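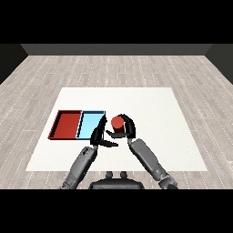
Amber Michiels
Workshop editor

The person behind Vovitbridge does not want his name on it. He works in a shared workshop above a tyre fitter, rents one bench and half a shelf, and has spent the winter on a two-armed humanoid torso that he intends to use for sorting small parts. So far most of the work has been done in simulation. The physical build consists of one forearm, a box of bearings and a shoulder casting that came out wrong.

"The shoulder was my fault," he says. "I measured the bore from the wrong face. It's a paperweight now."

Vovitbridge is the software half. It takes joint commands from a hand controller and passes them to the simulated robot, which stands at a white table in a plain grey room. A tray with a red bin and a blue bin sits on the left of the table. The part to be sorted is a short red cylinder.

I asked why the room was so bare. "Every object you add is another thing to collide with. I had shelves in the first version. The elbow kept finding them. There's a floor, three walls you can see, a table and a tray. The floor has planks because I wanted lines to judge perspective by."

The task is to put the cylinder in the bin of the same colour. The tray is on the left, and the cylinder starts just to the right of the blue bin, so the red bin is the further of the two. He chose that on purpose. A right hand going straight to the red bin has to pass over the blue one, and the left hand is usually in the way.

"The hands are the whole problem. Arms are easy, arms have been done. With two hands close together near the middle of the table you have fingers from each side wanting the same bit of air."

His current method is to let the right hand take the cylinder, with one finger curved over it and another low down near the base. The left hand comes in from the other side and waits. He has tried closing both hands at once and does not recommend it. "The solver gets two opposing contacts and can't settle. The cylinder starts to buzz. Then it leaves."

He raised the friction on the fingertips and cut the closing force to 25 per cent of what he had started with. The physics step was also too coarse. It now runs at 200 steps a second, up from 100, and he says that change did more than all the tuning before it. The cost is that his old desktop no longer keeps up when the camera view is open, so he logs joint positions first and renders afterwards.

The link to the real forearm is a separate program called Pekbridge. It reads the same commands and sends them to the motor drivers on a 12 volt supply. On the Saturday I visited, it moved the wrist in both directions and then stopped on a timeout. He wrote the fault code on a strip of masking tape and stuck it to the bench, next to several others.

"That one's the cable. The one under it is also the cable."

He has kept the simulated limits tighter than the motors need. If the wrist can turn further in the workshop than it can on screen, nothing breaks. The other way round, he says, you strip a gear, and the gears take three weeks to arrive.

I asked whether a single arm would not have done for sorting parts into a tray. He agreed that it would. A second hand lets him turn a part over without putting it down, and some of the fittings he wants to sort can only be told apart from underneath. The cylinder looks much the same either way up, so it does not test this. A stepped bush is next, once he has drawn one.

The shoulder will be recast in December, when the workshop's furnace is free again. Until then he is rewriting the part of Vovitbridge that decides which hand moves first. At present the right hand always does. He would like it to depend on where the part is lying, and has a version that works for the left half of the table.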